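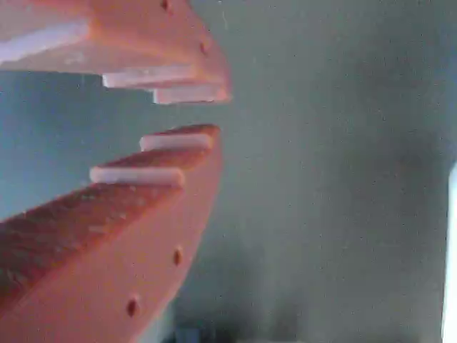 Fig. 1. Two-finger gripper, open, with white pads along the fingertips.

Work and Automation, Session 6
Handout: What the gripper took, and what it left
Instructor: Estrella Camacho
February 2021

Read this before Thursday and bring it with you. The Zamudio case is in the packet, and yes, the whole packet.

1. The job as written and the job as done

Zamudio packs mail-order toys. The job description for a packer in the old handbook runs to one sentence: "Places items in carton per order slip." When management went shopping for automation, that sentence is what they took with them, and the vendor, Ovico, very reasonably quoted a price for a machine that places items in cartons.

Brisa Xolalpa had packed there for 11 years. Asked to write down what she did in a shift, she filled both sides of the sheet and wanted another. She turned toys over to look for bad paint. She knew which supplier's boxes were always one short. She caught order slips that made no sense (57 rubber ducks to a dentist, which turned out to be correct, but she called). None of this was in the sentence, so none of it was in the quote.

Term to know: tacit work. Work that gets done, is needed, and appears on no form until it stops.

2. Where the difficulty went

A toy is a rude thing to hand to a machine. It is round where you would like it flat, it is shiny, and it has a neck. A person picks up a plastic turtle without any opinion on the matter. A gripper has to be told where to close and how hard, and someone has to do the telling.

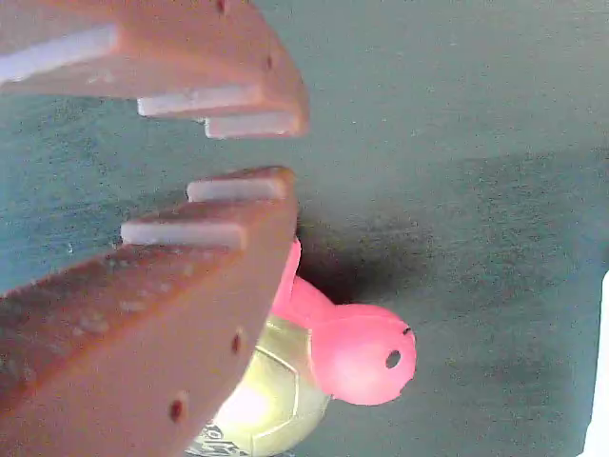
At Zamudio the someone was the packing crew. Their new title was "cell attendant." They cleared stuck items, swapped worn pads, and pressed a green button to confirm that the cell was right to have stopped. Garnet Dhillon, on the late shift, described the change in his interview: "I used to be tired in my back. Now I'm tired in my eyes." Management logged this as an ergonomic improvement, and for his back it was.

Pay stayed the same for the first year. The reasoning was that attendants lifted less. That they now decided more did not come up until Nayeli Cuautle raised it at the March meeting, with a list of every stoppage her shift had fixed without calling Ovico. The list was long. The service contract was expensive. The conversation got friendlier after that.

3. Counting

Zamudio's slide for the board said the cell handled 100 percent of small toys. Ask what "handled" means. An item the gripper dropped and Garnet picked up was handled. So was an item Brisa set back upright and fed through a second time. We will spend a good part of class on this slide, and I ask you not to be smug about it, as you will all make one like it someday.

4. For discussion

Work in your usual groups. Leopoldo Montes has the sign-up sheet.

Rewrite the one-sentence job description so that a vendor could not misread it. Keep it under a page. Brisa couldn't, so good luck.

Who should own the stoppage list: the people who wrote it, the company, or Ovico, who asked for a copy to "improve the product"?

Find a task in your own job that would vanish from a quote. If you don't have a job, use your last one, or your mother's.

Reading for next time: the Wosent chapter, skipping the appendix. Response papers go in the box outside my office and should be stapled.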